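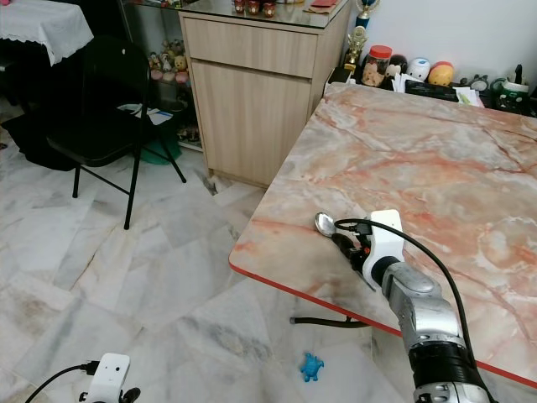
Stinex is a method for training two-armed manipulation policies from demonstrations recorded in furnished rooms. It was developed by Vesela Shehu and Gorazd Papadopoulos and is used mainly for handling tools with long handles, such as spoons, ladles and spatulas. The name also refers to the set of recordings on which the method was first tested.

Background

Earlier imitation learning systems were often trained at a single workbench with a plain backdrop. Policies trained this way tended to lose accuracy when moved to another room, and reflective objects made the problem worse. Shehu and Papadopoulos proposed that the background should vary freely between recordings while the task stayed fixed. An earlier system, Zunico, had varied the objects but kept one room.

Method

An operator guides the arms through a task while a head-level camera records the workspace. Joint positions and gripper opening are stored with each image. Recordings are then cut into short segments at the points where a gripper opens or closes.

The policy is trained in 2 stages. In the first, it learns to predict the next gripper pose from the current image and joint state. In the second, it is trained only on the segments just before and after a grasp, where most failures occur. A separate output estimates the direction of the tool's handle relative to the gripper — a value the authors call the grip offset. The offset lets the controller correct for a handle that is held at an angle.

Data

The original set contains 3408 segments recorded in 113 rooms, most of them in private homes. Furniture and household items were left in place. Of the segments, 1486 involve a metal utensil. Fitriani Sumampouw prepared the segment labels, and a later revision corrected timing errors between the camera and the joint readings.

Results

In tests in rooms absent from the training set, the two-stage policy completed more grasps than a single-stage policy trained on the same data. The gain was largest for utensils with narrow handles. Removing the grip offset erased most of the difference for spoons but had little effect on boxes and cups.

Limitations

Grethe Ingvarsson and Mirjana Atanasov repeated the tests with a different arm and found a smaller gain. They attributed this to cable drag at the wrist, which the original controller does not model. The method also assumes a fixed camera height. A variant named Distby, which estimates the height from the image, removes this requirement but needs longer training.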